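**Why does my sorting policy do worse with more demos?**

Endik
I trained on 24 demos and got 72% of cans in the right bin. With 97 demos it dropped. Same network.

## Pramila Bhardwaj

Check your start poses. If the later demos came from another operator, the policy averages two styles — retrain on each set alone. Our layout, blue and pink bins by the wall, can on the right: 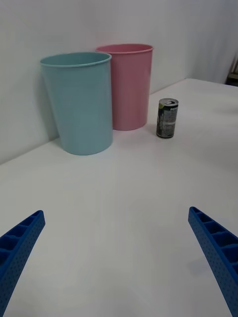
## Vovness

Run more than 10 trials before trusting any number.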